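Laundry Day at Sevwood
An afternoon among the patient machines 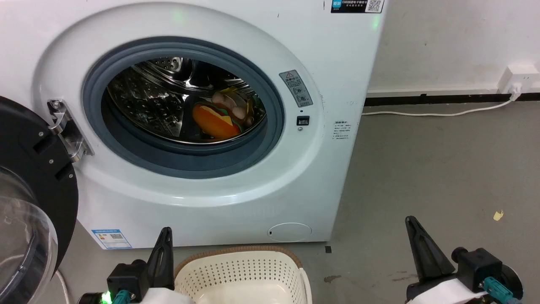

The open day at Sevwood was meant to begin at two, and by a quarter till there was already a line out past the bicycle rack, most of it families, with a few retired folks who had read about it in the library newsletter (I was one of the newsletter people myself). Kikelari, the small outfit that runs the workshop, had set up several stations, but the one everybody drifted toward was the washing machine, with a cream-colored basket on the floor in front of it and a heap of plush toys in the drum, a hot dog with a yellow stripe in front. The two grippers have slim black fingers, much more delicate than I had pictured on the drive over, and I heard more than one child whisper encouragement to them.

I should say that I came in knowing next to nothing about robots, and the people at Kikelari could not have been kinder about it. They told me laundry is one of the hardest things they work on, which made me feel a good deal better about my own basement. A box keeps its shape when you pick it up, but a soft toy sags and folds and hides behind its neighbor, and the arms have to find a good hold all over again each time. The team has logged 600 practice runs with the washer since December, and they talk about them the way my grandmother talked about pie crusts.

After that came a talk on Uncombe, the program that plans the arms' movements, and I will admit I followed only the first half. There was a very good question from a boy near the front, who wanted to know if it could do socks. (They're working on socks.) The Rutkowska bakery had sent over 101 poppy seed rolls, and those went quickly — I got mine by standing near the kitchen door and looking hopeful.

The next open day is 7/20/26, a Monday, and there is room for 60 visitors. Admission is free, parking is behind the building, and the side entrance has a ramp.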